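Packaging waste in our halls – what gets thrown away and why
Project report, second term

Aim of the project: find out what packaging students bin in a normal week, and if clearer signs would change it. Short version – they did a bit, less than we hoped. 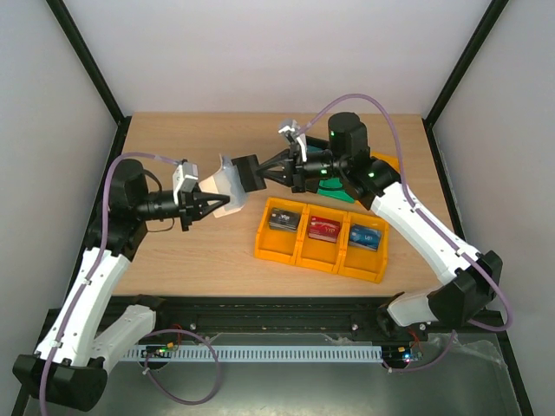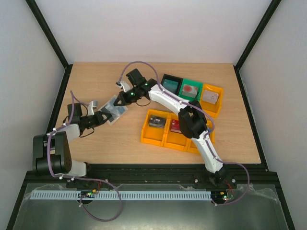 Report by Dinu Gurnov, second-year student, Environment and Society

Background
Our halls have 17 shared kitchens over two blocks. Each kitchen has a general bin and a recycling bin. The recycling one is meant to take card, tins and hard plastic. No film, no crisp packets. Most people I asked didn't know that about film. Neither did I before starting.

Method
Picked 8 kitchens. Four got new signs on the bins, four kept the old ones. Weighed the bags every morning before collection with a luggage scale, then sorted them by hand on a sheet in the bike store. Gloves, mask, not a nice job. Did this for 2 weeks in May. Also put a short questionaire under doors.

One problem early on – the collection came before I got there, so one morning is missing for the whole of Block B. I left it out of the averages.

Results
Plastic film was the worst thing in the recycling by a long way. Bread bags, salad bags, the wrap off multipacks. Takeaway tubs came next, usually with food still in. In the kitchens with new signs there was less film in the recycling, but the tubs stayed the same. Nobody wants to wash a curry tub at midnight.

Glass was hardly there at all. Turns out people carry it to the bottle bank by the Kuvico supermarket, becuase they go there anyway.

Questionnaire: most replies said the symbols on packs are confusing. Several people wanted a picture of the actual item on the bin, no symbols.

Costs
Signs, laminating, gloves and bags. Total budget was £400 from the Brosico student fund, and I didn't spend all of it.

What I would change
Start earlier. Exams were on, so people ate more ready meals than normal, probably. Weigh food waste seperately too – wet food made some bags look far worse than they were.

Signs with photos are going up in the other kitchens next term.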